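Riet Dijkstra
Week three of teaching two arms to fold shirts. A few notes for the people who asked what the work looks like day to day.

Short version: I hold a pair of leader arms, the two arms on the table copy me, and everything gets recorded. One recording, start to finish, is an episode. The policy trains on the episodes.

We're at 256 kept episodes on the Waritz setup. The goal for the first real training run is 1,000. I'd like to be there by the end of June but I doubt it.

Kept is the important word. On Wednesday I recorded 76 and threw out 18. Most of those were me hesitating. If I stop in the middle of a move to think, the model learns to stop there too.

We tried training on everything once, back at Vullano. The arms would go to the collar, hover for four seconds, then carry on. That was my hover. I used to do it while checking the timer.

Current garment is navy with white stripes. I asked for it. The plain gray tees we started with gave the cameras very little to go on, and you couldn't tell from the video which way a layer was facing.

With stripes you can see a twist right away. If the lines change direction, something is folded over. I use that myself when I review, and I hope the network does something similar.

A few views from the striped set:
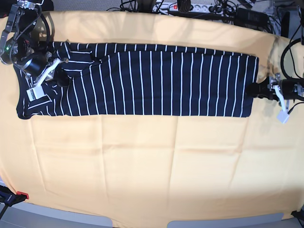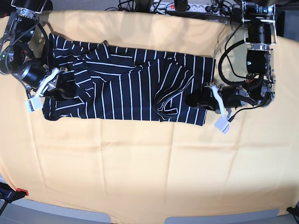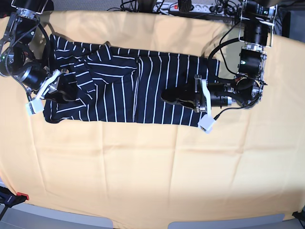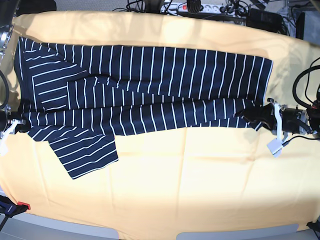 Navy stripes on the peach cloth, both grippers in view in all four.

Since it always comes up: left and right are the robot's, so its right arm is on the left side of the picture. I label everything that way. Mertens labels from the viewer's side, and merging our two sets took most of a day.

About the cloth. A bare tabletop was too slick and the shirts slid when only one side was held. The cloth gives some grip. It also has fold lines of its own, and I leave those in. I don't want a model that only works on a freshly ironed table.

The clamps are there so the cloth doesn't travel with the shirt. Before we had them I'd lose the corners by the tenth episode and have to reset everything.

Starting positions: I don't lay the shirt out the same way each time. Some episodes start tidy, some start with a sleeve underneath, some start as a heap. I keep a list and work down it – otherwise I drift toward the easy ones by the afternoon.

The heaps take longest and are worth the most. A model that has only seen neat shirts does fine until the first time it drops one.

I also record recoveries on purpose. Let go of an edge, go back, pick it up again. Those get their own tag so we can change how often they show up in training.

Someone asked whether you get better at it. Yes, and that's a small problem. My episodes from week one are slow and careful, the new ones are quick, and the model has to make sense of both. We're talking about dropping the earliest batch.

Another question was whether you can feel the fabric through the leader arms. On this rig, no. You go by eye. It took me days to stop squeezing too hard, and thin cotton is still the worst for missing a layer and getting only the top one.

Review takes nearly as long as recording. I watch at double speed with a finger on the reject key. The rule I use: if I wouldn't want to see it done this way a hundred more times, it goes.

Next week the other table at Flotisstead comes online with a second operator, so we find out how different two people's folding is. My guess is very. I fold sleeves in first and she does the body first – we'll have to pick one or tag both.

Will post numbers after the first training run. If you record cloth data and have a good way of tagging half-successful grasps, please reply, ours is a mess.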